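Table (furniture)

A table is a piece of furniture with a raised flat top, held up by legs, a pedestal or a frame, and used for eating, writing, making things and (as anyone with a family will know) for putting down whatever happens to be in one's hands. It is among the oldest household furnishings still in daily use, and its basic form has changed remarkably little.

Dining tables tend to be long or round, while writing tables are shallower and often have a drawer. Work tables are a broader family altogether, and are usually kept as plain as possible so that there is room to get on with things.
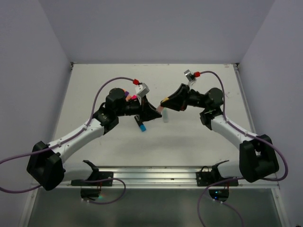
A white rectangular tabletop with walls at the back and on both sides.

Pale tops became popular in Kustunville, where the Breltivar workshop made them for kitchens and sewing rooms. A Breltivar top was 30 millimetres thick and came with 2 drawers, one of them lined with felt for cutlery. The rival Iltier pattern was lighter, at 20 millimetres, and folded away neatly against the wall, which made it a great favourite in smaller homes.

Care is simple enough. A soft damp cloth will do for most days, and hot pans should always go on a mat.

Comments (2)

Živković: My gran had an Iltier for 22 years and it never wobbled once! Lovely to see it mentioned.

teapot_and_toast: Could you add a bit on card tables please?

We use cookies to improve your visit. Accept | Settings

Contact us | © Kustunville Household Encyclopedia | Back to top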